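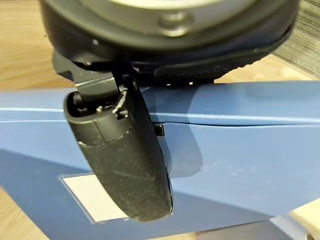
Figura 4. Caixa circular preta com anel interior cinzento, vista de perto.

4.2. Frequência de envio e abandono das listas

Nesta secção analisamos a relação entre a frequência com que as pequenas empresas enviam boletins por correio eletrónico e a decisão dos destinatários de sair da lista. O conjunto de dados é o mesmo da secção anterior: 164 empresas com sede na região de Kemunby, todas utilizadoras da plataforma Nuketti durante o período de observação. Foram excluídas as mensagens transacionais, como confirmações de encomenda e faturas, pois o destinatário não as recebe por ter escolhido assinar um boletim. Depois desta exclusão, ficaram 657 campanhas para a análise.

A frequência foi medida por empresa e não por campanha. Esta escolha tem uma consequência que convém declarar. Uma empresa que envia muitas mensagens em dezembro e quase nenhuma em fevereiro aparece com uma frequência média moderada, embora os seus assinantes tenham tido duas experiências bastante diferentes. Tentámos corrigir este efeito com uma medida de regularidade, definida como a variação do intervalo entre dois envios consecutivos. As duas medidas entram no modelo em separado.

O resultado principal é que a regularidade explica melhor o abandono do que a frequência. Entre as empresas que escrevem em intervalos estáveis, o abandono é baixo mesmo quando o boletim é semanal. As empresas que ficam em silêncio durante meses e depois retomam os envios perdem a maior parte dos seus assinantes na primeira mensagem depois da pausa. Uma interpretação possível é que o destinatário já não se recorda de ter dado o seu endereço. Os nossos dados não permitem confirmar esta interpretação, visto que o formulário de saída da Nuketti não pede o motivo.

Dois casos ilustram a diferença. A Sakano, loja de artigos de papelaria, envia um boletim todas as quintas-feiras, com texto curto e uma única ligação para a loja. A Weerasinghe, empresa familiar de chás e especiarias, envia apenas quando recebe uma nova colheita, e nesses dias pode enviar duas mensagens. As duas listas tinham dimensão comparável no início do período. No final, a lista da Sakano tinha crescido e a da Weerasinghe tinha diminuído, apesar de os seus boletins terem uma taxa de abertura superior. A taxa de abertura, muito usada nos manuais de marketing, parece portanto um indicador insuficiente quando é lida sozinha.

Verificámos ainda se o efeito se mantém nas listas mais antigas. Para isso, repetimos a estimação com as 47 empresas que já utilizavam o correio eletrónico antes de aderir à plataforma. O sinal do coeficiente é o mesmo, mas a sua magnitude é menor e o intervalo de confiança é mais largo, o que era de esperar com uma amostra reduzida. Não encontrámos diferença relevante entre o comércio de retalho e os serviços.

Duas limitações devem ser consideradas. A primeira é que os destinatários que deixam de ler sem cancelar a assinatura não contam como abandono. A segunda diz respeito aos filtros de correio não solicitado, cujo funcionamento não é observável a partir da plataforma. O conteúdo das linhas de assunto é tratado na secção 4.3.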